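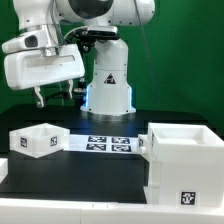
Giving up the second car

2/27/22

We sold the second car at the end of last month. It had been sitting in the driveway for most of two years, and the insurance bill came to 532 dollars for the half year, so the decision was easy once the envelope was open on the kitchen table. The buyer came from Olgate, looked under the hood, and drove it home the same evening.

Since then I have been taking the 8 bus to work. It stops at the end of our street and goes down through the Nodumari apartments and past the old Szabo bakery, then out along the river. The whole trip is 35 minutes if the bridge is clear. Driving took 20, plus the time to find a place to park.

The fare is 2 dollars each way. A monthly pass is 90, and I bought one for February to see if I would use it enough. I work from home some days, so on fares alone I would have been better off paying cash. With the trips to the library and the dentist added in, it came out close to even. I will probably buy it again for the convenience of not carrying change.

Some things I had to get used to. The bus runs every half hour until early evening and then once an hour, so a late meeting means a long wait. The shelter on our side has a roof but only one wall, and the wind comes in from the open side. I bought better gloves. I also moved to a backpack, after a week of holding a work bag on my lap with groceries between my feet.

Groceries are the hard part. We used to do one big trip, and now I pick up a few things on the way home and we do the heavy stuff with the remaining car every other weekend. Cat litter, flour, anything in glass. I have started keeping the list on paper stuck to the fridge, and we forget less than we did before.

I read on the ride in. On the way home it is too dark and the lights over the back seats are weak, so I mostly look out the window.

The driveway has an oil stain where the car stood. I tried dish soap and a stiff brush and it got a little lighter. I have a bag of Flirken absorbent in the garage that I will try when it warms up, probably in May. After that we want to put two planters there, if we can agree on what goes in them.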